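Local politics > Town council and elections

Topic: Councillor Gentile and the copied report

pgunawardena
May 1, 2023
Has everybody read the Gedau Courier this morning? Gemma Gentile, our deputy mayor, is accused of copying parts of her housing report from a paper by the consultancy Skornetti. The newspaper puts 2 passages side by side and they are the same, even with the same spelling mistake. The council paid 3000 for this report. I think she should explain it in public before the next meeting.
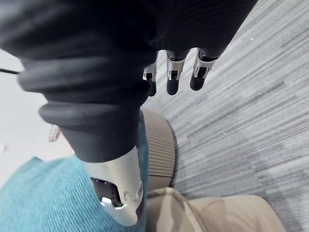

Three fingers over the carpet

eklund_reader
I have read it and I am less sure. A report of a town is not a thesis. The officers write most of it and the councillor puts her name on the first page. Who says that she typed these passages?

pgunawardena
Her name is on it, and in March she told the chamber that it was "my own work of many evenings". I was sitting there. If the officers wrote it, then this sentence was also not correct.

tramline2
Piyumi is right about the sentence. But please let us keep the size of it in mind. The copied part is 400 words in a report of 2000. It is bad, but I would not ask for a resignation.
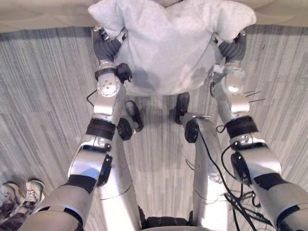
What I would ask for is a corrected version with the sources named, and a short apology. In my country of birth a minister did exactly this and after one month the matter was finished.

hedge_and_ditch
400 words of 2000 is one fifth! My daughter would fail her course with this.

eklund_reader
Your daughter gets a mark for it, a councillor does not. I repeat that we do not know yet who wrote it. Plallance, her own party group, has only said that they will "look at the document". I prefer to wait. 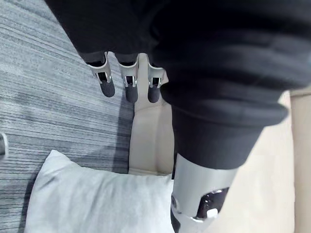
Grey fabric, and the sofa to the right

pgunawardena
They said the same about the parking contract and we are still waiting. I have sent a written question to the town clerk, asking who drafted chapter 2. When I receive the answer I will put it in this thread, also if it shows that I was wrong.

tramline2
Thank you, that is fair. Please ask also if Skornetti gave permission.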